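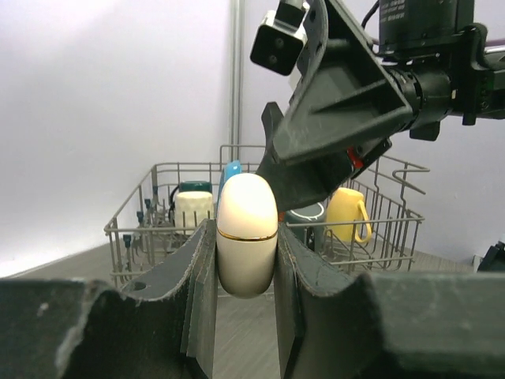

A household is a storage problem that happens to have people in it. This chapter deals with the smallest and most stubborn part of that problem, the drying of dishes and what becomes of them afterward. Most students arrive believing they already know how to do this, and most of them own a rack much like the gray wire one here, with a white mug and a yellow mug in it and various containers standing between them. It holds mugs well. It holds a lid well enough. Then comes the white capsule with the gold band around its middle, rounded at both ends, and one begins to see why Chapter 7 exists. No rack on the market was drawn up with such a thing in mind.

# Chapter 7: The Rack and Its Consequences

## 7.1 What a rack is for

Officially, a dish rack is a place where dishes dry. In practice it is a cupboard without doors, located next to the sink, whose contents are washed again whenever somebody gets careless with the faucet. In the Villanueva household survey, which we met in Chapter 4 in connection with spice jars, 1428 homes were asked where they kept the mug they used most. In 774 of them the answer was the rack. A further 418 said the sink. The remainder either had a shelf for it or wished us to think so.

We will call an object **transient** if it leaves the rack within a day, and **resident** if it doesn't. The terms are borrowed from Femi Bassey, who studied shared kitchens for years and lived in several of them, an experience she describes in her notes as "damp." Bassey observed that residents tend to collect at the back. A person unloading a rack takes what is near, feels virtuous, and leaves. The back row may stay put until May.

## 7.2 Shape and footing

Any object placed in a rack makes two demands. It wants to stay where it was put, and it wants to let go of its water. These demands are often at odds. A plate between two tines meets both, and for this reason plates take up very little space in this chapter. A mug turned upside down on a flat shelf stays put nicely and traps a warm little puddle of air. Tilt it and the air gets in, though so does the elbow of whoever reaches past it.

Objects fall into four classes:

1. **Flat things** (plates, lids, cutting boards), which stand on edge and lean on whatever the rack offers.
2. **Open things** (mugs, bowls), which need a tilt.
3. **Deep things** (tall containers, bottles), which need a tilt and patience.
4. **Rolling things**, which need supervision.

The fourth class is small but takes up most of the author's correspondence. A container with rounded ends has no base to speak of, so it must be propped among its neighbors, and its position then depends on theirs. Remove the mug and the whole arrangement has to be settled again. Kayode Danladi calls this the *load-bearing mug*, and his exercise at the end of the chapter asks you to find yours.

## 7.3 The clear surface
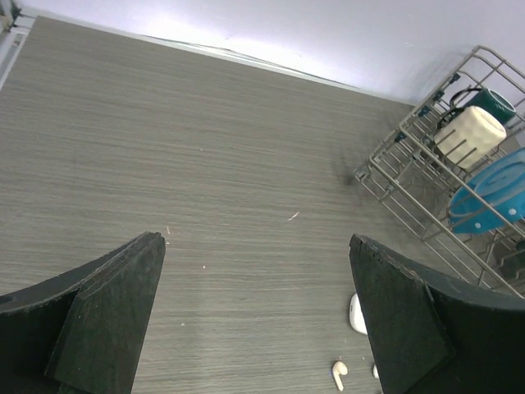
Sooner or later the rack has to be emptied, and for that you need somewhere to set things down. Students skip this step constantly. They take a mug in one hand and a lid in the other, walk to the cupboard, and find that cupboards open with a hand too. The lid goes under an arm. We have all been there, and some of us have the chipped lid.

The **staging area** is any stretch of bare counter or table large enough to take the full contents of the rack at once. It should be wiped before use and dried after wiping. Its natural enemy is mail. If you can't keep such a surface clear all day, clear it for the length of the job and let the mail come back when you've finished.

Unload onto the staging area in this order:

- rolling things first, laid against a folded towel
- then open things, right side up, so you can see whether they're dry
- deep things next, with a finger run around the inside
- flat things last

Bassey's students at Nometden tried the reverse order for a term. It was quicker by a little and much louder.

## 7.4 Lids

Lids have their own section because they insisted. A lid dries faster than its container, gets put away sooner, and so begins its life of separation. The usual advice is to store each pair together. The Zanotley method stores all lids upright in a single bin and accepts that you will go through the bin every time. Danladi prefers the first and practices the second.

Before reading on, go and look at your own rack. Write down what is in it, which items are resident, and how long you believe they have been there. Then ask someone you live with the same question, and keep both answers for Section 7.5.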